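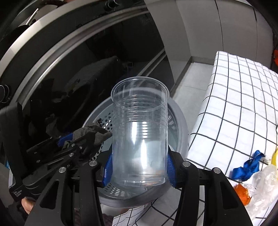
How dark does a "dark" fabric have to be before the block pattern reads from across a room? Darker than its own background by a clear step on the gray card, and the step matters more than the color.

## 4.2 Value contrast in the pieced samples

We pieced 20 sample blocks for this part, all the same star in a square, all finished at 11 inches. Prints came from the Sadeo and Nolus lines plus whatever Villanueva had in her scrap bins. Backgrounds were solids only. Each print got a value score from 1 (near white) to 10 (near black), read against a printed gray card under the same lamp. Two readers, Mansour and Mets, scored separately. Where they disagreed by more than one step the print was set aside and scored again the next morning.

Viewing was done in the long hallway at the Plorkville guild hall. Blocks pinned to gray flannel, viewers walked in from the far end and stopped when they could name the shape. Stopping distance is the measure used from here on. Longer distance, clearer star.

Main result is simple enough. Blocks with a gap of 4 steps or more between print and background were named from the far tape mark by every viewer. Blocks with a gap of 2 were named late, and a few were called a pinwheel. Figure 3 gives the order.

**Figure 3.** Blocks ordered by stopping distance, longest first.

| Gap between print and background | Stopping distance | Misnamed |
|---|---|---|
| 4 steps or more | far tape mark | none |
| 3 steps | middle of hall | none |
| 2 steps | near tape mark | a few, as pinwheel |

Color did less than we expected. A red print on a green solid with a small value gap looked very loud up close and went to mush down the hall. Pale yellow on navy did fine. So did a washed out lavender on charcoal, which is a pastel acting as the light, and the same lavender on white did badly. Same cloth, same cutting, same seams. This agrees with what Becerra found in his earlier log block samples, though his viewers were seated.

Scale of print is the messy part. Large florals carry their own lights and darks, so one score for the whole cloth is a poor fit. Mansour scored the ground, Mets scored the overall blur with her glasses off. Most of the rescored prints were large florals. We kept the blur score in the end, it tracked the stopping distance better. Small dots and tone-on-tones gave no trouble.

Star points cut from directional stripes were left out of the table. Points turned four ways, stripes ran four ways, and viewers talked about the stripes instead of the star. Worth its own test — Hsiao has started one with the Balaskas ticking.

Some limits. One block pattern. One hall, one lamp setup, no daylight. Viewers were nearly all quilters, who know what a star block looks like and probaly guess sooner than other people would. Blocks were unquilted and pressed flat, seams to the dark side. Quilting adds shadow lines and we can't say from these samples how much a dense fill would eat into a small gap. Washing not tested either.

For pattern writers the working rule from this section: ask for a value gap, give it in steps, and let the maker pick colors freely. A yardage list that says "dark" with no background beside it leaves out half of what is needed. A scrap of the background stapled next to each print on teh supply sheet would do the job without any scoring at all. Section 4.3 takes the same blocks and sets them edge to edge, where the corner triangles start to form a second pattern and the background is no longer a single shape.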